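Keeping the kit straight at Kenier Rovers

Feb 24, 2019

Kenier Rovers play in the fourth tier and sold 952 replica shirts last season, their best figure since moving to the Pruvov ground. The club's kit manager has been there for 4 years and also runs the small shop behind the main stand.

"People think the shirts just turn up," she says. "We sign off the design in May and hope they get here before the first friendly."

This season's home shirt went back to the old green and white halves. Supporters had asked for it at two meetings in a row, and the board gave way.

"I liked the plain one myself," she says. "But it didn't sell. We had 169 left at the end and most of them were extra large."
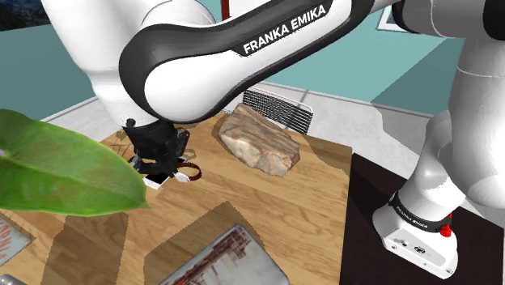 The away shirt

The away kit is made by Godoy, who took over from Umonov when the last deal ran out. She says the fit is closer and the collar has gone — a change that split opinion in the shop queue.

"Older fans want a collar. The players don't. I've had both in here telling me so on the same afternoon."

Each player gets 2 away shirts for the season, and anything torn is mended at the ground where possible. Names are printed only on the ones sold to the public.

Would she bring in a third kit? She shakes her head.

"We're not big enough. I'd be sitting on boxes of them for years." She has asked for more children's sizes, though, after running out before Christmas. The new order is in and the shop will open an hour early on home Saturdays until the end of the season. Shirts can be put aside with a deposit at the counter.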